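Wer dem Roboter die Hand führt

In einer früheren Druckerei in Granow lernen zwei Roboterarme, Dosen zu sortieren. Ihre Lehrerin ist eine Keramikerin.

Kurz nach acht Uhr am Morgen ist es in der Halle noch so kühl, dass Seraina Fuchs die Jacke anbehält. Sie stellt sich vor den Tisch, nimmt in jede Hand einen Griff und atmet einmal aus. Dann bewegt sie die Hände, und zwei Arme aus Metall machen es ihr nach.

Fuchs hat fast zwanzig Jahre lang Schalen und Krüge gedreht. 2002 eröffnete sie ihre Werkstatt, im vorletzten Winter gab sie sie auf, der Schultern wegen. Jetzt arbeitet sie für die kleine Firma Katell, die Robotern beibringen will, wie man Dinge des Haushalts anfasst und wegräumt. Programmiert wird dabei wenig. Ein Mensch macht die Aufgabe über die Fernsteuerung vor, der Rechner zeichnet jede Bewegung auf, und aus vielen solchen Aufzeichnungen soll die Maschine später selbst einen Weg finden.

Im Oktober heisst die Aufgabe: Dosen von einem Behälter in einen anderen legen. Das klingt nach einer Arbeit für ein Kind. Ich durfte es an diesem Morgen versuchen und habe für die erste Dose mehrere Minuten gebraucht. Man sieht den Greifer, man kennt die eigene Hand, aber man spürt nichts. Der Druck, den ich in den Fingern erwartete, kam nicht. Ich habe zu weit geöffnet und zu früh losgelassen, und die Dose rollte über den Tisch bis zu Fuchs, die sie ohne Kommentar zurückstellte.

«Am Anfang schaut man auf die Dose», sagt sie. «Später schaut man auf den Platz neben der Dose. Dort muss der Finger ja hinein.» Sie hat dieses Schauen in der Töpferei gelernt, meint sie, beim Einräumen des Ofens, wo die Stücke einander nicht berühren dürfen.

Schwierig sind vor allem die Zwischenräume. Stehen zwei Dosen eng hintereinander, so verdeckt die vordere einen Teil der hinteren, und der Greifer muss steil von oben kommen. Auch die beiden Arme können sich in die Quere geraten. Fuchs lässt deshalb meistens einen warten, in der Luft, während der andere arbeitet.

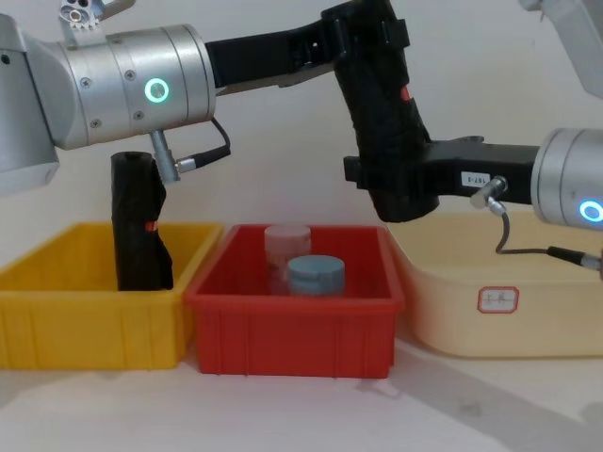

Dreitausend Mal dasselbe

Für eine einzige Aufgabe will Katell 3000 Aufzeichnungen haben. Eine Sitzung dauert 15 Minuten, danach wird gewechselt, so steht es auf einem Blatt neben der Tür. Fuchs hält sich daran nicht immer. Wenn die Hände einmal warm sind, sagt sie, wäre es schade um sie.

Mich hat überrascht, dass auch die misslungenen Versuche aufbewahrt werden. Greift jemand daneben und korrigiert sich, so ist das für die Maschine oft lehrreicher als ein glatter Ablauf. Nur das Zögern mag man bei Katell nicht. Wer mitten in der Bewegung stehen bleibt und nachdenkt, der lehrt den Roboter das Stehenbleiben, und dieses lernt er leider sehr schnell.

Im Team spricht man von Handschriften. Die Bewegungen von Fuchs erkennt man auf dem Bildschirm an einem kleinen Bogen vor dem Absetzen. Sie selber wusste davon nichts, bis ein Kollege ihr die Kurven zeigte. Ein Modell, das vor allem mit ihren Aufnahmen trainiert wurde, macht den Bogen inzwischen ebenfalls. Es trägt intern den Namen Morris.

Ob sie sich ersetzt fühle, frage ich in der Pause. Sie überlegt lange und wärmt die Finger an der Teetasse. Eine Schale könne Morris nicht drehen, antwortet sie, und Dosen habe sie auch früher nicht gern weggeräumt.

Nächstes Jahr soll ein zweiter Arbeitsplatz nach Zurkitz kommen, näher bei ihrer Wohnung. Dort will man mit Geschirr beginnen. Fuchs hat schon eine Kiste mit eigenen Tassen bereitgestellt, von der zweiten Wahl, damit es um keine schade ist.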